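Gesten desk waste trial – progress report to the Peline fund, May

Hello all, and thank you for the patience with this one. I promised you something before the summer and I'm pleased to say we're mostly where we said we'd be. The big news is that we've stopped arguing about bins! After trying six different ones we've settled on the little cream tabletop one with the hinged lid, and it's the one we'll use for the rest of the trial. 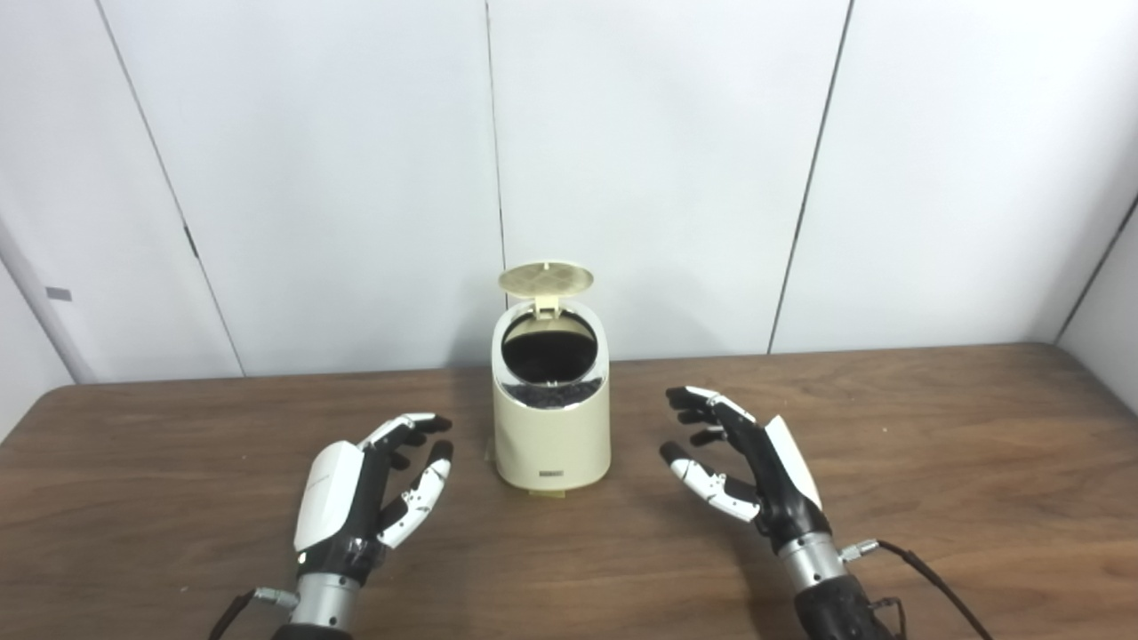 I know a bin sounds like a small thing to spend a chapter of your money on, but people simply won't get up and walk to the kitchen with a teabag or a pencil sharpening. They'll use something at arm's length, as long as the lid is easy and it doesn't look like rubbish sitting next to their lunch. The Vimico office has had theirs out the longest and has asked to keep them, which I took as a good sign.

Spending so far is £2873, all of it on bins, liners and the printed cards. We've got 200 liners left in the cupboard, enough to see us through to the end unless Ross floor joins in as well (they keep hinting).

The one thing still open is the lid. I'd like the rule to be lid shut whenever you're finished, but I've had some pushback on that.

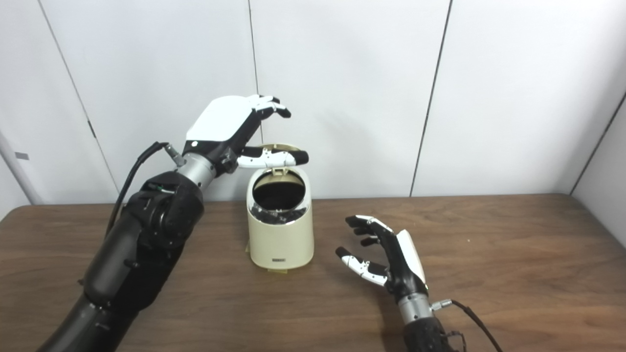
Debora Galli thinks we should leave the lids up during working hours and close them at night, as a shut lid puts people off and they end up leaving bits on the table beside it. She'd also like the liners changed every evening, full or not. I can see her point on both – my worry is the smell in warm weather, so we'll try her way on one floor for a fortnight and compare.

Still to do: the second round of questionnaires, a price for more liners, and the visit to the last seven desks, which slipped when I was off.
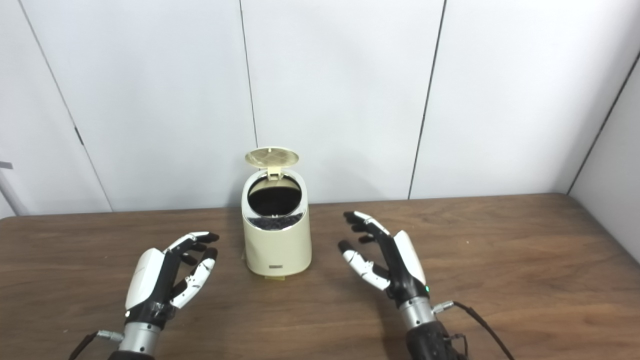 The tabletop bin, lid open, with dark granules inside.

If you'd like to come and have a look, mornings are best. I'll send the questionnaire results as soon as I've typed them up.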